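Une matinée chez Erov, ou comment j'ai passé trois heures à regarder de la vaisselle en plastique

Publié dans Visites – octobre – 14 commentaires

Je m'étais inscrite aux portes ouvertes d'Erov sans trop y croire. J'avais reçu leur plaquette sur l'offre Rerkuvell au printemps, elle traînait sous mon clavier avec une tache de café, et puis une collègue m'a dit qu'elle y allait, alors j'ai suivi. Pour ceux qui débarquent sur ce blog : je m'occupe du matériel dans un réseau de cantines, et depuis un an on me demande à chaque réunion si « un robot ne pourrait pas ranger tout ça ». Je voulais pouvoir répondre autre chose que « euh ».

Erov s'est installé à Lirkby, au bout de la zone d'activités, après le deuxième rond-point (le GPS vous fait tourner au premier, ne l'écoutez pas). On arrive à neuf heures et demie, on signe un registre, on reçoit un badge qui ne tient sur aucun tissu connu, et on attend le café. Le café est bon. Les viennoiseries étaient parties avant nous, merci le groupe précédent !

Ce qu'ils vendent

Rerkuvell, c'est une location avec apprentissage compris. Vous louez un bras, vous envoyez vos objets à vous, et l'équipe d'Erov lui apprend la tâche sur place, à Lirkby, avant de venir l'installer. Pas de catalogue de gestes tout faits. Si vos gobelets ont une forme bizarre, vous envoyez vos gobelets bizarres. L'idée me plaît beaucoup, parce que chez nous aucune cuisine n'a la même vaisselle que la voisine et que je ne compte pas en racheter pour faire plaisir à une machine.

C'est Abenezer Tesfamariam qui menait la visite. Il parle vite, il adore son sujet, et il a répondu à toutes mes questions de prix sans me renvoyer vers un commercial – j'apprécie énormément. La tâche du jour était simple à énoncer : des bols et des gobelets de toutes les couleurs, posés sur une table, et des gobelets à empiler.
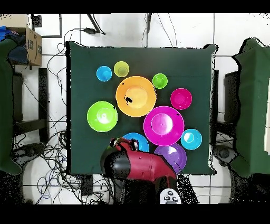 J'ai demandé pourquoi tant de couleurs. Réponse : pour les consignes. On doit pouvoir dire « le jaune dans le vert » et voir tout de suite si le bras s'est trompé de client. Chez moi tout est blanc cassé, du sol au plafond, donc j'ai forcément demandé ce que ça donnait avec du blanc cassé. Abenezer a ri et m'a dit que c'était faisable, mais qu'il fallait prévoir davantage d'exemples. Combien ? Pour une tâche de ce genre, ils partent sur 148 essais enregistrés avant de faire une première évaluation. Si l'évaluation est mauvaise, ils continuent, et la rallonge est pour eux. J'ai fait répéter la dernière phrase et je l'ai notée mot pour mot, on ne sait jamais.

Côté bruit, j'avais peur d'un atelier infernal et on pouvait discuter normalement. Côté place, en revanche, sortez le mètre. La table, encore, ça va, mais il faut aussi loger tout ce qui l'entoure, et je pense à notre cuisine de Berhe où on passe déjà de profil entre la plonge et l'étuve. J'ai posé la question des câbles. Ils font un passage propre à l'installation, paraît-il. Je demanderai à voir.

Empiler, c'est plus vicieux que ça en a l'air

Avant cette visite je pensais que le difficile, c'était d'attraper. Eh bien Abenezer s'inquiète beaucoup plus du moment où on pose. Un gobelet légèrement penché, ça s'attrape très bien, et ensuite ça s'accroche au bord de celui du dessous et toute la pile part de travers. Il nous a parlé longuement de l'angle d'approche, du moment où ouvrir les doigts, de la profondeur à laquelle on pince le bord. Ma collègue prenait des notes, moi je regardais (chacun son rôle).

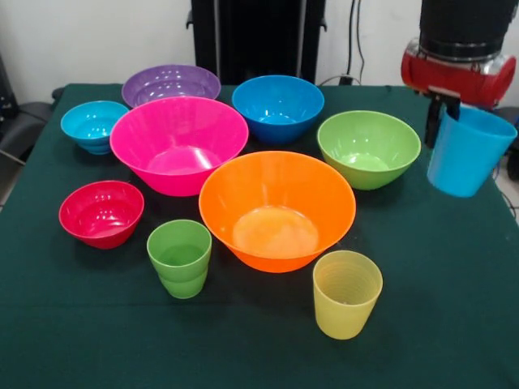

Le gobelet bleu clair dans la pince, au-dessus de la table.

Le plastique brillant n'arrange rien, avec les reflets du plafonnier sur tous les rebords. Un monsieur derrière moi, qui venait d'une blanchisserie et posait d'excellentes questions, a voulu savoir s'il fallait changer l'éclairage chez le client. Erov préfère adapter l'apprentissage à la lumière du lieu, et passe donc une journée chez vous pour refaire des essais dans vos conditions. Cette journée est comprise dans le forfait, mais pas le déplacement. Petites lignes, petites lignes !

Pour l'argent, voici ce que j'ai noté : 1 030 euros par mois, bras, logiciel et assistance inclus, engagement minimum de 3 mois. Les 60 premiers jours, on peut changer de tâche une fois sans supplément. Après, chaque nouvelle tâche se paie sur devis, et là Abenezer est devenu un peu plus vague, c'est bien le seul moment. À comparer avec ce que vous coûtent vos heures de rangement, évidemment. Moi je n'ai pas encore fait le calcul proprement et je ne vais pas vous sortir un chiffre au doigt mouillé.

Ce qui me chiffonne un peu : tout ce qu'on a vu concernait de la vaisselle posée à plat, bien étalée. Chez nous elle arrive en vrac dans des bacs, souvent humide, parfois avec une petite cuillère coincée au fond. Je l'ai dit. On m'a proposé d'envoyer un bac complet, tel quel, cuillère comprise, pour un avis gratuit. Je vais le faire, et je vous raconterai.
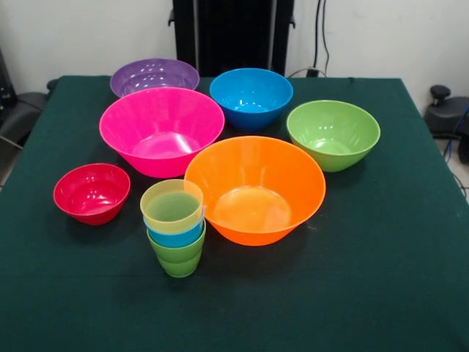 Infos pratiques si vous voulez y aller

Les visites ont lieu le matin, sur inscription, par petits groupes. Prévoyez deux bonnes heures, trois si vous êtes bavards comme nous. Parking gratuit devant le bâtiment, mais il se remplit vite. Depuis la gare de Lirkby il y a un bus, que je n'ai pas testé.

Venez avec un ou deux objets de chez vous dans un sac. Je ne l'avais pas fait et je m'en suis mordu les doigts, alors que le monsieur de la blanchisserie avait apporté ses cintres et a eu droit à une vraie discussion dessus. Et pensez à demander la grille de l'assistance : les horaires de la hotline ne figurent pas sur la plaquette, il faut réclamer la feuille à part.

Prochaine étape pour moi, le bac de Berhe. Il faut d'abord que je trouve un carton assez grand.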